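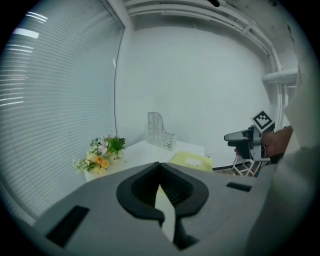

Budgeting for a hand-held gripper setup, week 4. The number everybody writes down first is the price of the gripper, and it's the wrong place to start. Start with the task list, then the number of hands, then the room. Two hands means two grippers, and each one needs its own camera, mount, finger pads, cable and so on. Look at how the second unit carries its marker, a square black-and-white one sitting on top of the body. Somebody has to print that, mount it flat, and replace it when a corner lifts. That is a line in the budget. So are the pale finger pads. Small stuff, but it gets left off every student plan I grade, and it adds up over a term.

What we covered last time, quickly
Capital vs. consumable. Capital = things you expect to still have in three years. Consumable = things you wear out, lose or use up. Some items sit in between (batteries, memory cards) and different offices treat them differently. Ask before you submit. Do not guess.

1. Write the task list first
One page. Verbs and objects. "Pick up folder, put in file holder." "Move stem from table to vase." For each one write down: one hand or two, heaviest object, widest object, how thin is the thinnest. The widest object sets the finger opening. The thinnest sets what kind of pad you need. If you can't fill in these boxes you are not ready to ask for quotes.

Common mistake: listing tasks the lab would like to do some day. Price the ones you'll do this year. Put the others on a seperate sheet.

2. Sort the costs
I use five headings. You can use others but keep them apart.

Hardware - gripper bodies, fingers, cameras, mounts
Spares - at least one full set of fingers per gripper, pads, screws, cables
Room - table, stools, lighting, blinds or shades, storage, power outlets near where people stand
Data - cards, drives, backup, a computer that can keep up with the copying
People - paid operator hours, training hours, someone to check recordings

Room is the one that gets forgotten. A room with a big window needs something over it and even closed blinds leak light at the gaps. Walk into the room at the hour you plan to work, not just once in the morning. Also check the outlets. Extension cords across a floor are a safety note waiting to happen, and the safety office will make you buy floor covers out of your own budget.

Props belong under Room too. Flowers, real or fake, folders, file holders, cups. Real flowers die. If your task uses them you're buying them again and again, so put it as a weekly cost.

3. Worked case: the Siria plan
From the Tuominen teaching lab. Hazel Holloway put this together in August and let me use it. Two grippers, one room, one term.

She asked for $2784 total. First draft was well over that. What came off:

- third gripper "as backup" (replaced with spare fingers and a spare mount)
- new table (the old one was fine, she measured it)
- the larger drives, moved to next term

What went on after review:

- $500 for operator training hours, which had been zero
- $40 for marker printing and backing board
- a second charger

Notice what kind of thing got added. All of it small or people-shaped. First drafts are heavy on hardware and light on everything else, mine included.

Her contingency was 10 percent, which I think is low for a first build. She argued that the grippers were an existing design and the lab already had a printer for parts. Fair. If you go low on contingency write one sentence saying why. Reviewers mostly want to see that you thought about it.

4. Quotes
Get more than one. The Siria plan had quotes from Fustovness and from Osto and they were laid out so differently that it took an afternoon to compare them. Fustovness quoted bodies and fingers together, shipping seperate. Osto quoted everything as one kit with shipping in. Put both into your own table, same rows, before you say which is cheaper.

Things to ask every supplier in writing:

Lead time from order, and from what date it counts
Do fingers and pads sell on their own, or only as a kit
Weight with the camera on. People hold these for an hour at a time
What's covered if it gets dropped
Can you buy the same version again next year

The last one matters more than it sounds. If pads change shape halfway through a project your early and late recordings don't match, and then you are re-doing work.

5. Timing
Order in this order: long lead items, then anything that depends on a measurement, then consumables. Don't buy the mounts before you've held the camera in your hand. Do not let the computer arrive first, it will get borrowed.

Leave slack between the last delivery and the first work day. Around two weeks if you can. You need time to put it together, find out which screw is missing, order the screw.

6. Weight and hands
Short section, more on this in lab. A gripper that's fine for five minutes is not fine for an hour. Plan breaks into the operator hours, they are paid time. Left-handed operators: check the handle and trigger before you buy. Sleeves get in the way of things, so tell people what to wear on the same sheet as the start time.

7. The one-page plan (what you hand in)

Title and task list, max six tasks
Room, with a hand sketch. Mark the window, outlets, table, where each person stands
Costs under the five headings, with a total for each
Two quotes, put in the same table
Delivery timeline
Contingency and one sentence on why

Sketch can be ugly. Does need measurements. Spell out what you already own and put it at zero cost with a note, otherwise I'll assume you forgot it.

Grading is mostly on whether the task list and the cost list agree. If a task needs two hands and you priced one gripper, that's where the points go. Same if you've got a camera and no card for it.

Plans are due by class time next week, paper copy or the course folder, either is OK. Bring the sketch on paper regardless, we'll be swapping them with the next group over and marking them up in pencil. Read the Siria plan again before then, especialy the second page.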